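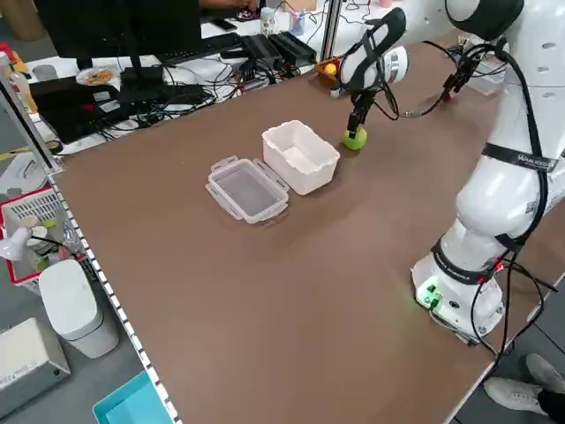
4. Calibrar la pinza y hacer la primera prueba de agarre

Si vienes del capítulo anterior ya tienes el brazo atornillado y el controlador Ratari hablando con el ordenador, así que ahora toca lo divertido: ¡coger cosas! Te recomiendo empezar con objetos pequeños y fáciles, y con muy poco encima del tablero. Yo uso la bolita verde lima, la caja blanca abierta y la tapa transparente con las cuatro pestañas, y con eso tengo para tardes enteras en el taller de Pavville. La bolita es lo mejor para calibrar, porque con los dos dedos finos enseguida notas si cierras torcido.

Antes de empezar

Mira el piloto de la base. En mi montaje tiene que estar en verde; si no lo está, no sigas y vuelve al apartado 3. Repasa también que los cables negros que van por las articulaciones tengan holgura - yo arranqué un conector en noviembre por ir con prisas y me tocó pedir otro.

Pasos

1. Coloca la bola sobre la mesa, lejos de los bordes, y deja la caja abierta a un palmo o dos.

2. Abre Zurkthorpe (el programita de control, lo instalamos en el apartado 2) y carga el perfil «pinza_dos_dedos».

3. Baja la velocidad a 70 mm/s. Sí, va lentísimo, ya lo sé, pero la primera vez se agradece.

4. Lleva la muñeca encima de la bola, a unos 200 mm de altura, con la pinza apuntando hacia abajo.

5. Baja poco a poco hasta que los dedos queden a los lados de la bola. Si rozan el tablero, sube un pelín y guarda esa altura como «Z mínima».

6. Cierra la pinza con la fuerza en 14 (la escala es la del propio programa). Si la bola sale disparada, céntrala otra vez antes de tocar la fuerza.

7. Sube, muévete hasta la caja y suelta.

8. Repite hasta que te salga varias veces seguidas y guarda el perfil con otro nombre.

Nota: después de cada cierre meto una pausa de 500 ms. Sin ella mi brazo empieza a subir con los dedos todavía a medio camino y me vuelvo loco buscando un fallo que no existe.

Precaución: no metas la mano para recolocar la bola con el brazo activo, ni aunque parezca parado. Pulsa pausa, espera y entonces sí.

La tapa déjala para el final. Es baja y plana y hay que cogerla por una pestaña, con otro ángulo de muñeca. Lo vemos en el apartado 5, junto con los ajustes del soporte Ghiță.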